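Power Tools > News > Cordless

Gristano Adds a Bench Blower and a Compact Nailer to Its Cordless Line

Aug 17, 2018
78 shares

I got an email from Gristano this week and for once it wasn't another drill combo kit! They're adding two tools to the cordless line, a small bench blower and a compact brad nailer, and both run on the same slide packs they've been selling all along. If you already have a couple of their batteries sitting on the charger, you can just buy the bare tools and be done with it.

The blower is the one I want. I've been using a shop vac hose stuck on the exhaust port to clear sawdust off my miter saw (it works, sort of, and it wakes up the dog every time), so a little one-handed blower sounds pretty great to me. Kirstin Imrie, who handles press for Gristano, told me it comes with two nozzles and a variable speed trigger with a lock-on. 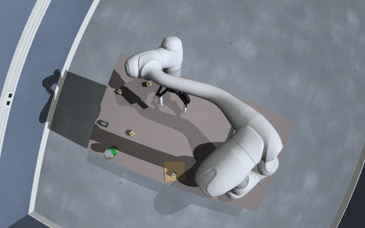
The nailer I'm a little less sure about. It shoots 18 gauge brads up to an inch and a half, and Gristano says you'll get 1000 nails on a charge with the bigger pack. Maybe so, but I'd like to see what it does in oak before I get excited. Their last nailer, the one with the orange depth wheel, jammed on me constantly, and I ended up giving it to my neighbor Magnus, who swears it's never jammed on him once. Go figure.

Kirstin did say the magazine has been redesigned and that you can clear a jam without a hex key now. That alone would have saved me a lot of bad language on the mudroom trim.

No official prices yet, but Mackay already has the nailer listed at $233 as a kit with one battery and a charger. That seems high for Gristano, and listings that go up early have a way of changing, so I wouldn't hold anybody to it. The blower isn't listed anywhere I looked, kit or bare. 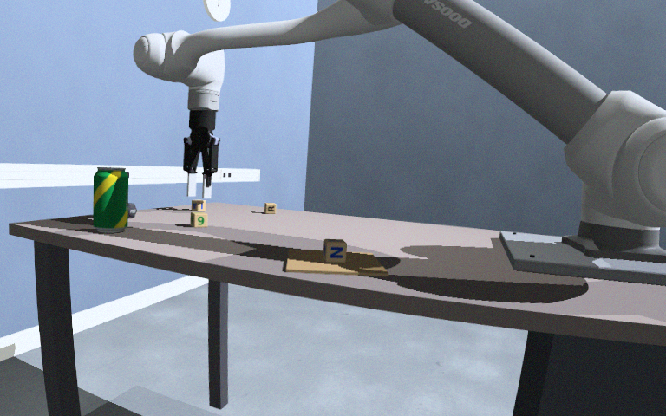 Both tools are supposed to be in stores in October. I've asked for a blower to try out, and if they send the nailer along too I'll run it next to my old Gumel, which is heavy and ugly and has never let me down. If you've got a board you'd like me to shoot nails into, leave it in the comments and I'll see what I can dig out of the scrap bin.

14 comments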